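Knotty pine table, oil or varnish?

Forum: Wood and Furniture > Finishing

biscuit_joiner
Posted 22 June, early evening

Hello all, long time reader, first time starting a thread. I've got a pine table that I need to put some sort of finish on and I've read so many old threads on here that I've gone round in circles, so I'm just going to ask.

It's pale planks, plenty of knots, bare wood as far as I can tell. I bought it second hand from a woman in Lanthorpe called Bianka Borbély who was clearing her workshop, and she said it had been sanded and never sealed. I paid 158 for it, which my brother says is daft for pine, but it's solid and it doesn't wobble and I like it. It gets used every day. Mugs mostly. I drink tea from morning till night and I am not going to become a coaster person at my age.

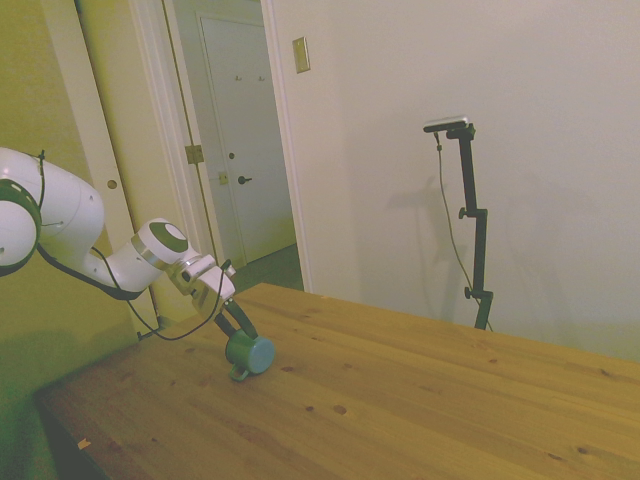

So what I want is something that'll stand up to the bottom of a hot mug, doesn't turn the whole thing orange, and that I can put on myself over a weekend without having to move out of the house. I like the colour it is now. The soft brown streaks in the grain are the best bit of it and I'd hate to lose them under something thick and plasticky.

Choices so far are hardwax oil (leaning this way), water based varnish, or leaving it alone and scrubbing it now and then like my nan did. Any thoughts welcome!

Dovetail_Deb
Hardwax oil, matt, two thin coats. And when I say thin I mean you should think you've done it wrong. Everybody puts too much on the first time and then it stays tacky for a week and they come on here blaming the tin.

Nice looking planks by the way. I like a few knots.

mr_plinth
Going to disagree with Deb, as usual. Oil on pine is fine for about five minutes and then you're redoing it every year. Pine's soft and it drinks the stuff. For a table that gets hot mugs on it all day I'd go water based polyurethane, satin, three coats, light rub down between each. It won't go orange and you can forget about it for ages.

Dovetail_Deb
You can forget about it until it gets a scratch through it, and then you're sanding the entire top back because you can't patch poly. With oil you rub the bad bit, dab some on and go and have your lunch. I've got an oiled pine worktop with teenagers leaning on it and I've redone one corner.

mr_plinth
One corner that you've told us about.

thumbscrew32
Can I say something about the knots before you two get going? If that's never been sealed, some of those dark ones could bleed through whatever you put on. Doesn't always happen. I did a blanket box in September and two of them wept sticky stuff right through the varnish by the time the heating went on. Now I wipe every knot with meths first, let it flash off, and give it a dab of clear shellac. Not the brown knotting, that'll leave a ring round each one under a clear finish.

biscuit_joiner
Oh that's useful, thank you. None of the knots feel sticky to me but it's been a cool month. Would shellac be all right under hardwax oil though? I thought the oil had to get into the wood.

thumbscrew32
Fair question. It doesn't soak in where the shellac is, so you can get a slightly different sheen on those spots. On a matt finish I couldn't see it unless I put my head down level with the top. Test underneath first.

kettle_on
Team nan here. My kitchen table is bare pine, older than me, and it gets scrubbed with soap flakes and hot water along the grain. Yes it has rings. It has rings on top of rings. After enough years they all join up and you stop seeing them! I wouldn't swap it.

Also that's a lovely green on the mug, is it a Kariuki? I had a set nearly that colour and I'm down to the last one.

biscuit_joiner
Ha, no idea on the mug I'm afraid, there's nothing I can read on the bottom of mine. It came from a charity shop. Holds a proper amount of tea though.

I'm tempted by the soap flakes but I know what I'm like, I'd do it twice and then never again.

mr_plinth
Scrubbing raises the grain on softwood and you end up with a top like corduroy. Some people like that. I like to be able to write on a table without the pen going through the paper.

kettle_on
Use a magazine underneath like everybody else, Plinth.

Dovetail_Deb
Biscuit, which oil were you looking at? There's a big difference between them.

biscuit_joiner
The shop near me has Kestex in clear matt and something called Flarnon in "raw". The Flarnon is quite a bit dearer. Is the raw one worth it or is it just clear with a nicer tin?

Dovetail_Deb
The raw ones have a touch of white in them so that the wood doesn't go dark when it's wetted. If you want it to stay that pale, get the raw. Wipe a damp cloth on the underside and look at it straight away, because that's more or less the colour clear would give you. If you like it, save your money and get the Kestex.

Be careful with the white stuff round dark knots though. Wipe it off properly or it sits in any little cracks and looks like toothpaste.

mr_plinth
I'll concede the raw oils look good on pine. I still wouldn't put a hot mug on one in the first fortnight.

thumbscrew32
Agree with him there. Dry to the touch the next day is a long way from cured. Keep the tea off it, or use a folded tea towel if you really won't buy a coaster.

biscuit_joiner
Right, did the damp cloth test just now. It went a sort of honey colour, which isn't horrible but it's more yellow than I want. So I'm going raw, two thin coats, meths and clear shellac on the knots, and a try-out on the underside first. Sorry Plinth!

One more thing, do I need to do the underside as well? I've heard it stops the top from cupping.

mr_plinth
No offence taken. One coat underneath, yes. Nobody does it and they should.

Dovetail_Deb
For once we agree. Do the underside first, then you've had your practice before you get to the bit that shows. And lay your used rags out flat outside to dry, don't scrunch them up in the bin, they can catch fire on their own.

biscuit_joiner
Noted about the rags, I didn't know that at all. Shop's open till six tomorrow so I'll go after work and get the tin and some meths. Will report back once the second coat's on.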